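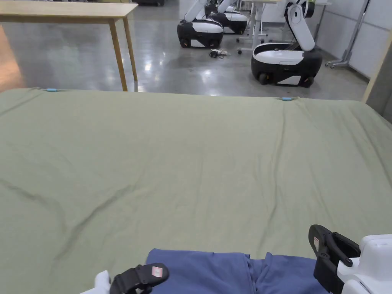
Review: Zekumitz Table Cover and Clip Set for Shared Folding Tables

Last updated: May 2020

The Zekumitz set is sold to laundries, charity shops and schools that fold clothes on long tables. It consists of a fitted cloth cover and a bag of small clips which hold the cloth at the edge. The Plorden Centre in Sosthorpe has had the set in use for 62 working sessions, and the findings are given below for the benefit of other sites considering a purchase.

Fitting

One person can fit the cover, although two will do it faster. The cloth is laid over the padding, drawn towards the far side and clipped along the edge. The clips are light blue and show up well against sage green, so they are easily found at the end of the day. They open with little effort and left no marks on the covers used at the Centre. The instruction sheet suggests five clips to a side. Fewer proved sufficient on a short table.

A perfectly flat surface should not be expected. Soft creases remain across the middle even when the cloth has been drawn fairly tight. These did not affect the folding of heavier items, but thin cotton tended to follow them, and staff were asked to smooth the cloth by hand between batches.

Use with clothing

Short-sleeved t-shirts made up most of the test load. Each was held out by its upper corners, lowered on to the table and folded from there.
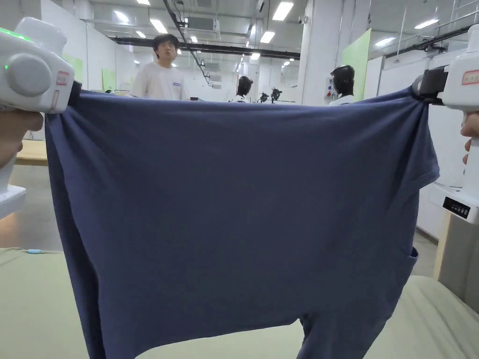

Navy t-shirt held out over the padded table.

Dark garments are easy to see against the green, and sleeves and hems can be checked for twisting before the first fold is made. The padding is firm enough to press a crease by hand. It is not suitable for ironing, and the maker's sheet says as much.

A cream-beige cloth was also tried. It is pleasant to work on and suits blue and other mid-toned clothing, but wrinkles are more noticeable on it,

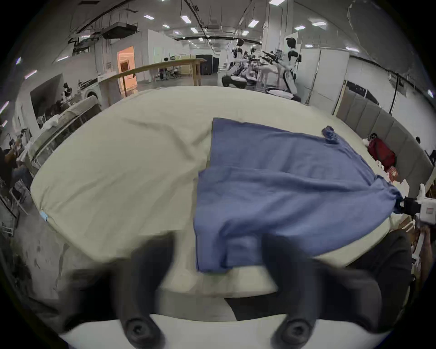

and it was found to need straightening more often over the course of a session. Sites with a choice of colour are advised to order the green for daily work and to keep the paler cloth for sorting.

Washing and wear

Both cloths were washed at 60 degrees, with no shrinkage that affected the fit. The hems are sound. Of the 100 clips supplied by Pangilinan, the distributor, over 62 remain in regular use; the rest were mislaid, and replacements are sold only in full bags.

Recommended for shared folding tables. The Centre will order a second green cover in June.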